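The Cabinet

The inventory man from Soler was due on Monday, and my sister and I had until then to agree who was getting the cabinet.

It had been our aunt's. She bought it from Lendeck in the year they were trying to be modern, and for 16 years she told visitors it had cost more than 200 pounds, which got a little further from the truth each Christmas. It was dark grey, with a top you could do your lipstick in. It had three drawers, all of which opened and none of which had ever been known to shut.

"You have it," said my sister.

"I couldn't," I said. "She always said you had the eye for it."

"She said that about the fondue set."

We had already dealt with the fondue set. It had gone to Cluliletti, the café on the corner, along with two lamps and a framed map of Onaton, a town our aunt had never visited but spoke of as if it had let her down.

The rule was that anything left standing by evening would be valued, and anything valued would have to be shared, and sharing was how our mother and our aunt had stopped speaking in the first place. So we emptied the drawers. The top one held string. The middle one held the instructions for things that had died before we were born. The bottom one held more string, of a better class.

After that we lost heart and had lunch.
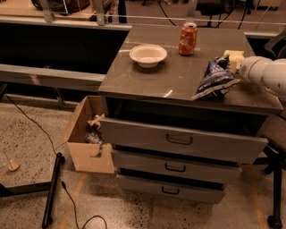
My sister wiped her fingers and gave the top drawer a shove with her knee. It went in, considered its position and came out again.

"It's got character," she said.

"It's got a slope."

"You could put a plant on it."

I knew then that I was going to lose. I have never won an argument in which somebody mentioned a plant. By four o'clock I had agreed to take it for two months, just until she had space, and she was holding the front door open for me with real tenderness.

That was in March. She has since moved somewhere much bigger, and she says the light is wrong.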